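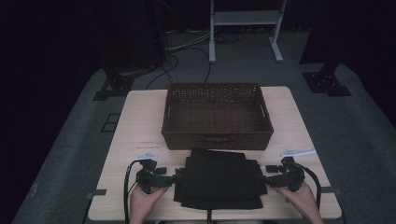

Folded black cloth and a wicker basket on a wooden tabletop.

Gradik Tabletop Ballot Screen, Model 205

The Model 205 is a folding privacy screen for polling places that use hand-marked paper ballots. It stands on an ordinary table and shields the voter on three sides. No tools are needed to set it up.

Each panel is white corrugated plastic with taped edges. The screen stores flat and ships two to a carton. A clear pocket on the inside of the center panel takes a printed sheet of voting instructions, and the county can supply its own or order ours in English and Spanish.

What's in the carton
2 screens
2 instruction pockets, already attached
1 setup card

Choosing between the 205 and the 1000
The 205 is meant for seated voting. The Model 1000 has its own legs and is used standing up. Most of our customers buy a mix, and we suggest at least one 205 at every polling place for voters who would like to sit down — check your state's accessibility rules for table height and knee room before you order.

Care
Wipe with a damp cloth and mild soap. Do not use solvent cleaners on the taped edges. If a pocket tears, order replacement part 3085, which peels and sticks over the old one.

Printing
We can print a county seal or the word VOTE on the outside panels. We do not print party names, candidate names or slogans on any screen, including sample units. Send artwork to Bianca Mocanu in the Bekthorpe office, who will return a proof for your approval.

Orders for this November
Orders received by Monday, October 26, 2020 will ship the same day from Bekthorpe. After that we can't promise arrival before the election. Unprinted screens only at this point — printed orders are closed and will open again after the canvass.

Returns
Unopened cartons may be sent back until the end of June. Printed screens are not returnable. For a purchase order or a quote for a whole county, ask for Tumaini Mwakyusa.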